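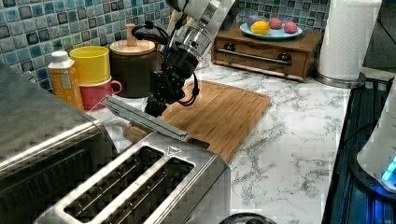

The breakfast corner: toaster, board, juice, mugs.

I've been promising a post on the breakfast corner since we moved to Plotitz, and seeing as it's December and I'm spending half my life in a dressing gown, now seems as good a time as any.

First thing to say is that I am not a tidy person. I'd love one of those kitchens where everything lives behind a door and there's a single tasteful pear on the side, but I eat breakfast 365 days a year and I want the toaster OUT. And the juice, and a mug I can grab without opening my eyes properly (it's a skill). I did try putting the toaster in the cupboard for a bit. It lasted 6 days, and there were crumbs in with the saucepans until summer.

The worktop is white marble with grey veins and I was dead against it at first. Too posh, too cold, shows every drip of tea. I'd set aside 3000 for the whole kitchen and watching 600 of that vanish on the delivery and fitting alone made me feel quite ill. I've come round to it, though! Jam wipes straight off as long as you catch it early, and it makes even a slightly bashed toaster look as if it's been placed there on purpose.

The chopping board does most of the work. Bread gets sliced on it, oranges get squashed on it, and then it just stays put in the middle like a little island. I oil it when I remember, usually while the kettle's on.
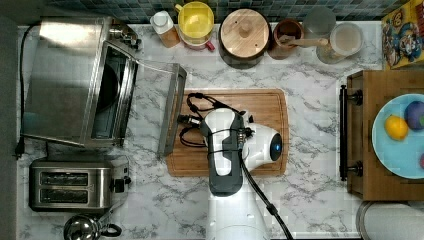 I like a row of things along the tiles, too. The wooden spoon in its brown crock, the pot with the wooden lid, the glass jars and the cereal up the end — none of it matches and I've stopped minding. The tiles are dark enough to hide splashes, which was my one condition when I picked them out at Kováčik, and I'd choose them again tomorrow. Grouting between all those tiny bits was another matter, and I'm still finding the stuff on my slippers.

Fruit goes on the pale blue plate. Lemons last for ages there, plums don't, mostly down to me.

Still on the list: a proper bread bin (I keep going back to a Plellero one and then closing the tab), some sort of tray for the crumbs, and a shorter lead for the little oven, which has a way of wandering down the side of the counter. If anyone's got a bread bin they'd swear by, leave me a comment. It needs to fit a big round loaf.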